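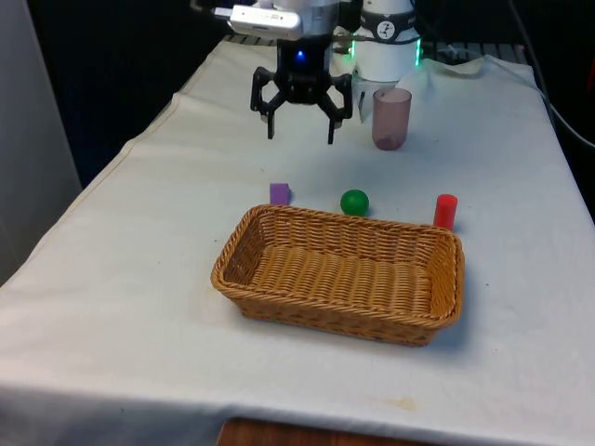 # Chapter 4: Showing the Arm What You Mean

A block, a ball, a cylinder and a basket look like an easy afternoon. Anyone can put three things in a basket. The trouble starts when you have to do it through a gripper, from a chair, with a controller in your hand and no feeling in the fingertips.

Teaching by demonstration is often sold as the end of programming. You move the arm, the arm remembers, and the job is done. I have my doubts. What the arm remembers is a list of positions and gripper commands, and your hesitations are in there along with your skill.

Two methods are covered in this chapter:

- **Hand guiding.** You hold the arm and push it through the motion.
- **Remote control.** You steer from a distance and watch the gripper close.

Brock Morin and Seraina Hubmann recorded 210 demonstrations of a basket task for the Grundora project, using both. Their hand-guided runs were smoother. They also had the operator's sleeve in most of the camera views — a detail the learned policy was quite happy to rely on.

Before reading on, look again at the table. Which object would you pick up first? Would you choose the same one after 16 runs? A ball can roll when a fingertip brushes it, and a cylinder can tip. If your order changes from run to run, decide now whether you want the arm to learn that.

## 4.1 What counts as a good demonstration

Success is a poor test by itself. A run can end with everything in the basket and still be worth throwing out.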